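Follmont bench roller stand

Product code 778. In stock at our Hastport warehouse.

The Follmont stand is a raised bar on two slanted aluminium end supports, made for laboratory benches where space is short. The bar sits high enough for glassware to stand under it, so the bench below stays in use. It is supplied in blue only.

Each end support is an open triangle with splayed legs. The satin finish wipes clean with a damp cloth and mild detergent. Do not use bleach or scouring pads on the bar or the supports.
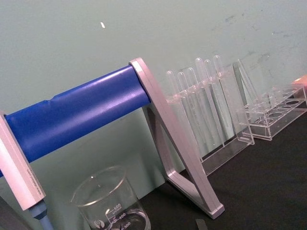
Blue bar and aluminium supports, with a glass beaker and a rack of six test tubes on a black bench top.

Glassware and racks are not included. For beakers and acrylic racks, see the Sanis range. Please measure your tallest beaker before ordering, and allow extra room if you use one with a stirring rod left in it.

Details
Height under bar: 400 mm
Weight limit: 4000 g, spread evenly
Supports: aluminium, satin finish
Assembly: hex key supplied
Price: £130 excluding VAT

The stand comes flat in one box. Fit both supports to the bar loosely, set the feet level on the bench and then tighten the screws. Check them again after the first week.

Spare feet and screws are made by Piątek and can be ordered separately. Orders for spares placed before noon leave the same day. Returns are accepted within 30 days if the stand is unused and in its box.

Page updated 16 May 2019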